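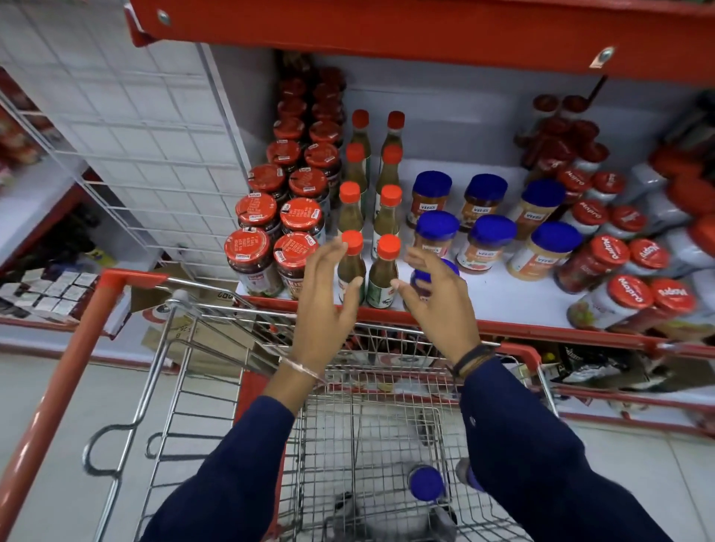

I've been following the equipment vote at Noster for a few weeks now, and on Friday we finally got an answer: the store is going to lease one shelf-facing robot, on a trial, starting in December. Mariann Virág, who runs the grocery floor, asked for two and got one, and she seemed pretty okay with that when I caught her by the sauces. Facing up is the job in question, if you've never worked retail. It means getting stock to the front of the shelf, standing straight, label out, all day long. The sauces and spreads aisle is where she wants to start, and I can see why it's a decent test. You've got slim glass bottles with long necks and orange-red caps, then squat jars with red lids on one side and blue-lidded Veeba jars on the other, and right past those the Mapro jars, one of them tipped over toward the edge of the shelf. Four shapes of container within an arm's reach! A person sorts that out with two hands and doesn't think about it. A machine has to be told, or taught, or whatever the word is this year.

So, the money, which is what most of you wrote in about. The lease is $1,579 a month, and the setup fee is $3,733, paid once. The setup covers mapping the aisles and two days of staff training. It does not cover the spare gripper pads, and Mariann had to go back and ask for those separately (they're in the budget now, under "supplies," next to the receipt paper). The contract can be dropped after the third month if the store isn't happy, and I'm told that clause took longer to settle than the price did.

There were two offers on the table. Broller makes a tall unit on a wheeled base with one arm, and Ledel makes a shorter one with two arms that costs quite a bit more. Noster picked Broller. I was rooting for Ledel, I'll admit it, just from watching how often people use both hands in that aisle, one to hold the neighbor steady and one to reach in behind. But Piroska Pap, who does the purchasing, said the Ledel quote came without on-site repair, and the closest technician would be driving in from two counties over. "I'm not paying for a second arm that sits in a crate waiting on a part," she told me. Fair enough!

Glass is the other worry. The trial plan has the robot working plastic and cans for the first 43 nights, closed store only, and it doesn't touch a glass bottle until Mariann signs off. There's a breakage allowance of 40 items for the whole trial, and if it goes past that the work stops and everybody sits down again. She wouldn't guess at a number when I asked.

Nobody's hours are being cut during the trial, according to both of them. The night crew stays as it is, and one person per shift gets paid a little extra to mind the machine. What happens after the trial I couldn't get out of anyone.

One more thing, for the folks at the Wei Street store who asked whether they're next: no plans yet. Piroska wants to see three months of numbers from this one first, and she'll take the question up again when the spring budget opens.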